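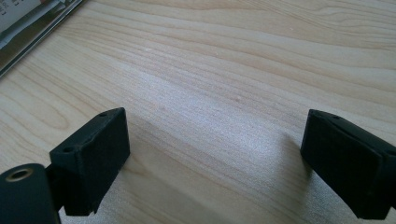 Trivoner Cultural Events Listing is a tabular dataset of public cultural programming in the Bivton area: festivals, dance and music classes, exhibitions, craft workshops, language tables and staged performances. It was compiled from printed season programs and from listings posted by venues. Print is the harder source. A program laid flat on a pale wood table, with glare across the middle of the varnish, is easy enough for a person to read, but text recognition on glossy stock gave too many wrong start times, so all print sources were typed in by hand.

Contents

events.csv: one row per event or class series
venues.csv: one row per venue, keyed by venue_id
traditions.csv: controlled list of cultural tradition tags
CHANGES.txt: changes by release

The current release has 377 events at 33 venues. Of these events, 249 are free to attend. Recurring classes are stored as one row with a recurrence rule and are not expanded into single sessions.

Fields in events.csv

event_id: string, stable across releases
title: string, as printed by the organizer
title_en: string, English title, blank if the original is in English
kind: festival, class, exhibition, performance, workshop, talk, other
venue_id: string, joins to venues.csv
start_local: local date and time, 24-hour clock
end_local: same format, blank if not published
recurrence: blank for one-time events
price_min, price_max: decimal, 0 for free
booking: none, advised, required
languages: codes separated by semicolons
traditions: tags separated by semicolons
source_type: print, web, both

Notes on fields

Titles keep the organizer's spelling, including accents. Where print and web disagree on a time, the web value is used and source_type is set to both. Where they disagree on a price, price_min and price_max hold the two values. "Suggested donation" is coded as free. An event that moves outdoors in good weather keeps its indoor venue_id.

The traditions field records how the organizer describes the event. No tag is added on the basis of a performer's name or a venue's usual program. An event can have several tags or none. The list in traditions.csv is flat; an earlier version had parent tags, which were dropped after too many joint events ended up under the wrong parent.

Coverage

Listings cover the Darko and Clisell districts and the blocks between them. Private events, religious services and school-only performances are left out. Small groups that announce events only by word of mouth or in closed chat groups are missing, and users should not read a low count for a tradition as low activity. July is over-represented, as most outdoor festivals fall in that month.

Quality checks

A second reader compared 100 rows with their sources. Errors were mostly in end_local, usually where a program printed door times and show times side by side. These rows were corrected. The rest of end_local has not been rechecked and should be treated with care.

Known issues

Two venues share a street address and are told apart only by floor.
Exhibition rows give gallery opening hours in the notes column of venues.csv.
Canceled events are deleted and recorded in CHANGES.txt. There is no status column yet.

Use

The data may be reused with credit to the Trivoner listing. Program text and artwork belong to the organizers and are not part of the release. Check with the venue before sending visitors to an event.

Maintainer: Yaa Akpalu. Send corrections with the event_id and a copy of the source page.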